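# Kasik table-setting notes

Last updated: Monday, May 11, 2026

Kasik is a set of 292 short entries on putting food on a plate and a plate on a table. Ternora already covers cutlery and glasses, and I don't see the point of doing that twice.

I have doubts about the labels. In February the entries were sorted into "served", "waiting" and "cleared", as if a table will tell you which of those it is. A plate with food on it could be any of the first two. I left the labels in but wouldn't lean on them.

A typical small entry has one round white plate, one yellow thing lying across it at a slant, and a dotted cloth.

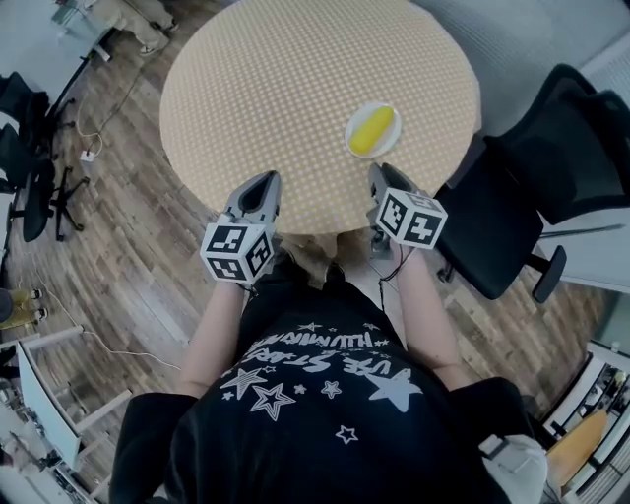 Gladys Ñahui would drop the food names altogether and keep only colour and shape, as half the yellow entries were argued over and "banana" usually won by stubbornness. I went part of the way. Where the name was in dispute (17 entries) the field now says "long, yellow". The rest still carry whatever was typed first.

Known problems

- Cloth patterns are recorded as "plain" or "not plain". Dots and stripes end up together.
- "Centre of table" was never defined. On round tables people guessed.
- 30 entries have no plate size. Don't fill them in from the others.

Corrections go to Impi Oksanen. Please say which entry you mean.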